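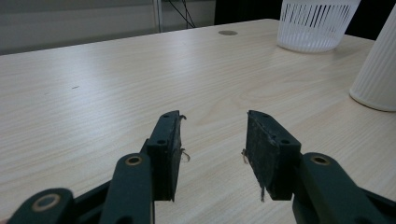
手持夹爪指端检查与更换作业指导

版本日期:2024年7月26日
编写:Ximeng Xie
审核:Warrick Pearce
适用地点:Skarnesstead、Mellden 两处操作间

一、适用范围

本页规定手持式平行连杆夹爪在每次采集作业开始前的检查内容、指端垫的更换步骤以及记录填写方式。适用对象为编号以 M 开头的 Moschos 项目手持夹爪。机械臂末端安装的同型夹爪,机械部分可参照执行,电气隔离部分按各工作站的规程办理。

未列入本页的改装件(加长指、软指套、带传感器的指端)不得按本页放行,应先向 Said Kabbaj 提交改装单。

二、术语

指端垫:安装在指杆末端、与物体直接接触的橡胶面垫块。
内侧面:左右指端垫相对的一面,即夹持面。
指杆:承载指端垫的连杆。
衬套:压入枢轴孔内的金属环。
开度:两指端垫内侧面之间的距离,在垫的中部测量。
零位:两指完全合拢、不施加附加握力时编码器的读数。

三、工具与耗材

内六角扳手一套,须带扭矩限制手柄。
无绒擦拭布。
异丙醇,小瓶分装,瓶身须有标签。
尖头镊子和平口剪。
塑料量规一组,不使用钢制量规,以免划伤垫面。
低强度螺纹胶。
备用指端垫,成对包装。

拆开的指端垫不得单片使用。一副夹爪的左右两片必须来自同一包装。两片硬度不一致时,夹持物会向较软一侧偏移,这种偏移在零位校准中看不出来。

四、台面准备

1. 作业区的台面应擦拭干净,夹爪活动范围内不放置与任务无关的物品。背景物品可以保留在台面后缘,在同一批次内不得移动。
2. 台面上的走线孔盖应与台面平齐。孔盖松动或翘起时先处理孔盖,再开始作业。
3. 线缆从台面后方走线,不得横穿作业区。悬垂线缆的最低点不应落在夹爪的行程内。
4. 检查照明。侧向光在浅色台面上容易形成亮斑,亮斑落在作业区中央时,应调整灯位或拉下遮光帘。调整后至少等待 10 分钟再锁定相机曝光。
5. 台面上原有的污点和划痕如无法清除,在批次记录的“台面”一栏注明位置。采集中途不得擦除已注明的标记,否则同一批次的背景前后不一致。

五、作业前检查

检查时夹爪断开主机连接,手柄扳机处于自由状态。按以下顺序进行,不得跳项。

5.1 垫面

将夹爪张开至最大开度,先看左侧,再看右侧。逐面查看内侧面、顶面和外侧面,并按下表判定。

灰尘、浅灰色擦痕:清洁后可继续使用。
附着的纤维、线头:用镊子取下,取不下的用平口剪贴根剪断,不得用力拉扯。剪断后重新检查根部。
纤维根部嵌入垫面与垫座之间的缝隙:拆下指端垫检查,清理后重新安装。
垫面起皮、露出底层或边角缺损:更换。
垫面发黏、硬化或表面裂纹:更换,并在记录中注明所用清洁剂。

纤维残留的判定以触碰为准。用擦拭布沿内侧面自上而下轻擦一次,如有钩挂,即视为未清除。垂在垫下缘的细丝会进入腕部相机视野,并随夹爪同步移动,后期筛选时很难与真实接触区分,因此即使不影响夹持也应去除。

5.2 螺钉

每片指端垫上的安装螺钉逐一确认。螺钉头应低于垫面。以限扭手柄顺时针试拧,手柄打滑而螺钉不动为合格。螺钉转动者,退出、涂胶、重新拧入,并静置至螺纹胶说明书规定的时间。

螺钉孔内不得有灰尘堆积。孔口有胶渗出时,在胶未固化前擦净。已固化的胶用塑料刮片去除,不得用刀。

5.3 连杆与衬套

目视确认每个枢轴处的金属环与孔口贴合,没有偏斜或外移。左手固定手柄,右手沿指杆轴向和横向各推拉一次。能感到间隙但听不到声响的,记为“观察”;能听到声响的,停用。

塑料连杆重点看枢轴孔周围。出现白化线或细裂纹时停用,不论裂纹长度。不允许用胶水修补连杆后继续采集。

衬套不加润滑油。油脂沿连杆流到指端垫后,异丙醇无法完全清除,整对垫须报废。

5.4 对称性

缓慢合拢夹爪,观察两片指端垫是否同时到达中线,顶缘是否等高。高度不一致时先查螺钉,再查衬套。不得通过垫纸片或胶带修正高度。

5.5 空行程

在不夹持任何物体的情况下连续开合 15 次,动作应平顺,扳机释放后夹爪自行回到张开位置。中途卡滞一次即为不合格,返回 5.3 重新检查。

六、更换指端垫

1. 断开主机连接,将夹爪平放在擦拭布上。
2. 松开外侧螺钉,再松开靠近顶端的螺钉。顺序颠倒时垫块会绕外侧螺钉转动,可能撕裂垫座边缘。
3. 取下旧垫,用异丙醇清洁指杆安装面,晾干。
4. 核对新垫的包装编号和左右标记。
5. 放上新垫,先用手拧入顶端螺钉,再拧入外侧螺钉,两颗均到位后用限扭手柄紧固。
6. 另一侧重复以上步骤。只有一侧损坏时,两侧同样更换。
7. 按 5.4 和 5.5 复检。
8. 重新校准零位,见第七节。

旧垫放入带编号的小袋,与记录单一起交到 Lillham 库房。需要分析磨损原因时,旧垫是唯一的实物依据,不要直接丢弃。

七、零位与开度校准

校准在更换指端垫后、夹爪跌落后,以及停用后重新启用时进行。

1. 连接主机,等待编码器读数稳定。
2. 合拢夹爪至两垫刚好接触。判断方法:夹入一张擦拭布的单层边缘,能够抽出但有阻力。取出擦拭布后再记录读数。
3. 写入零位。
4. 依次夹持各档塑料量规,读数与量规标称值之差应在设备卡所列允差以内。
5. 张开至最大,确认读数与设备卡一致。

任意一档超差时,不得只修改该档数值。重做第 2 步,仍然超差则停用,交 Kiri Harawira 处理。

校准文件名中须包含夹爪编号。多副夹爪共用一台主机时,加载文件后要核对编号,143 号工单的返工就是加载了另一副夹爪的文件所致,整批开度数据重新换算后才能使用。

八、采集中的检查

每完成 400 次抓取,暂停一次,按 5.1 检查垫面,按 5.5 做空行程。夹持织物、绳类、毛绒类物体时,除上述检查外,每换一种物体还要看一次垫面。

暂停期间夹爪放回支架。没有支架的工位,将夹爪侧放于台面,指端垫不得承重,也不得以垫尖朝下立放。

出现下列情况立即停止当前条目,并将该条目标为无效:

夹爪跌落或磕碰台面边缘;
指端垫松动、转动或脱落;
夹持物上出现黑色转移痕迹;
编码器读数跳变。

标记无效后不要删除文件。筛选人员需要保留原始数据,以确定异常从哪一时刻开始。

九、记录

每副夹爪一张记录单,填写夹爪编号、指端垫包装编号、检查结果、操作人和复核人。操作人与复核人不得为同一人。Mellden 夜间只有单人在岗时,复核栏留空,次日开工前由 Ebony Ruawai 补核;补核完成前,该批数据不进入训练集。

检查结果只填“合格”“观察”“停用”三种。不填“基本正常”“略有磨损”一类说法。需要说明的情况写在备注栏,注明左侧或右侧。左右以操作人手持夹爪、指尖朝前时的方向为准,与相机画面是否镜像无关。

“观察”状态可以继续作业,但不得跨批次。批次结束后须转为“合格”或“停用”。

十、常见偏差及处理

夹持薄片时物体向一侧滑出:核对两垫是否为同一包装,检查内侧面清洁情况。
合拢后顶端接触、下端留缝:顶端螺钉未到位,或垫座安装面有残胶。
合拢读数每次不同:检查衬套间隙,再检查编码器线缆接头。
清洁后摩擦力明显下降:异丙醇未挥发完,等待后重测。仍未恢复的,更换指端垫。
开合有间歇性摩擦声:查看连杆之间是否夹有线头,斜撑杆与指杆之间的夹缝最容易遗漏。

对本页的修改意见写入 Moschos 项目的变更单,注明条款编号,由 Warrick Pearce 审核后在下一版中合并。新版发布前,各工位张贴的纸质版不得手写改动。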